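Call for Participants: Does Play Food Teach Anybody to Put Things Away?

Esell Play Review, Drastberg

We are looking for 15 households to spend part of January with a tub of pretend dishes and pretend groceries and tell us what happened. Please read the whole page before you write to us. It is longer than most calls of this kind, and we would prefer that you drop out now than in week two.

Why we're asking

If you have bought a toy kitchen set in the last few years, you have probably read the side of the box. The set will build vocabulary. The set will support early math. Lately the set will also teach your child to tidy up, because the pieces "belong together" and children "naturally" return them to where they go.

We have handled a lot of these sets and we don't believe the last part. We aren't sure about the first two either, but those have been argued over by people with more training than we have. Tidying is something you can check in an ordinary living room with a bin and a little patience, and as far as we can find, hardly anyone writing the boxes has checked it.

Maybe we're wrong. Some parents tell us their kids line up the plates without being asked. Some of those parents also tell us the baby slept through from the first month, so we take it under advisement. We want written notes from a range of homes, kept while it is going on and not remembered later in a good mood.

Esell Play Review is a small reader-funded newsletter. We don't take toys, money or advertising from toy makers. We buy the sets at the store like you do, and that's why there are only 15 places.

What you would be doing

We lend you a tub of play dishes and play food. Your child, or children, play with it however they like. At the end of a play session you ask for the pieces to be put away, using one sentence that we give you, once. Then you wait, and you write down what happened.

Some tubs come with a picture card showing where each piece goes. Some come with Undar, our own set of plain divided trays. Some come with nothing at all. You don't get to pick. We know that everyone wants the trays. We suspect the trays do very little, and we made them, so please don't feel you have to be kind about them.

The notes are short. What was put away, where it ended up, who did it, and whether you helped. The last one matters more than people think. In our first try at this, a number of forms said "put away by child" and then, in the comments box, described an adult holding the lid open, naming the pieces and handing them over. That is an adult putting things away with company. It's a perfectly nice way to spend an evening, but please write it down as what it is.

You would also come to one session at our room, at the start, which takes 2 hours. Come without the children if you can. We go over the forms, sort through a set together and argue about categories.

About the categories

This is where people get annoyed with us, so you may as well get annoyed early.

Every set we have bought mixes things you cook with, things you eat from and things you eat. The box assumes that sorting them is obvious. It is obvious to the person who designed the box. Put a few adults at a table and ask where the ketchup goes and you'll lose a good part of the session. With the food? With the things that stay on the table during dinner? In the door of a refrigerator that isn't part of the set? One person at our last session wanted a separate group for things that are round, and she had a better case than I did.

Children have their own systems too. A bowl is a hat, or it's where the fruit lives. If a child puts the banana in the colander every single time, carefully, and you mark it "wrong place," you have recorded your own opinion of colanders. On our forms there is no wrong place. There is only where it went, and whether it went there again the next day.
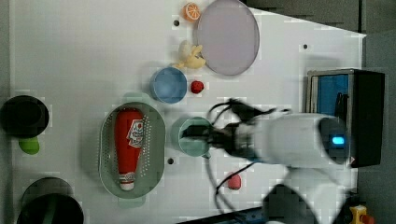 Dishes and play food out on the white table, with the ketchup in the colander and the banana up against the plate.

Try it before you apply, if you have a few pieces lying around at home. Put out a plate, a bowl, a cup and a couple of pretend fruits and decide what belongs with what. Then ask somebody else in the house, in another room, without telling them your answer. If you agreed on everything, we'd like to hear from you, and we will probably ask you to do it again.

Who we want

Households with at least one child old enough to follow a short request and young enough to still like play food. We leave the age to you. We have met very serious chefs in second grade.

People who don't mind a blank form. If nothing got put away, a line through the page is a good result and we'll be glad to have it. We don't need a reason, and we don't need to hear that it had been a long day.

Messy homes. Tidy homes are over-represented in everything of this sort, for the plain reason that tidy people answer calls about tidying. If you have a drawer you can't fully close, you are very welcome.

Homes with more than one child are fine. Please tell us, because brothers and sisters put away each other's things, or hide them, and the form for that is different.

Who we don't want

Anyone who sells, designs or reviews toys for pay. Anyone who already runs a chart with stars on it, unless you're willing to take it down while the tub is with you. Anyone hoping that this will fix bedtime. We make no promises about your child at all. You may end with exactly the habits you came in with, plus a folder.

We also can't take homes with a child who still puts small things in their mouth. The play food has some fairly small pieces, and we won't bend on this one.

What you get

A payment of $40 when the forms and the tub come back. It's the same amount whether your forms are full or mostly empty, and whether your notes flatter us or not. We don't pay extra for finishing early and we don't pay by the page.

You do not get to keep the tub. Several people asked last time. It goes to the next home after a wash.

If a piece goes missing, write down the day you noticed and carry on. We won't charge you. Missing pieces are one of the more useful things on the form, and we have a private bet going about which ones vanish first.

We will send you the write-up before it goes in the newsletter. You can correct anything we got wrong about your household. You can't change the result, and neither can we, though I expect one or two of us will want to.

What we do with your notes

Your notes are kept under a number. We don't publish names, street names or anything a neighbor could work out over coffee. We don't want photos of your children, so please don't send any. Photos of the pieces are fine if you find that quicker than writing, as long as you add a line saying what went where.

You can stop whenever you like. Bring back the tub and tell us you've stopped. If you can stand to hand in what you wrote up to that point, we'd like to have it, and if you can't, that's the end of it.

Doubts you may fairly have

That 15 households is a small group. It is. We won't be able to say what all children do, and if you see us say so in the newsletter, please write in and complain.

That we have already made up our minds. Partly, yes. I have said above what I expect, so that you can hold it against me later. The forms are read by two of us separately, and the second reader hasn't been told which homes had the trays.

That asking parents to watch tidying changes the tidying. It probably does. We haven't found a way around it. If you have one, put it in your application and we'll read it with more interest than the rest.

How to apply

Write to us on paper or drop a note through the door at Esell Play Review, 1657 Oyewole Street, Drastberg. Tell us who lives in the house, what play food you already own, if any, and where it is at this moment. Go and look before you answer.

Please don't send a letter about how much you love play. Half a page is plenty. We'll reply to everyone, including the people we turn down, and the tubs go out in January.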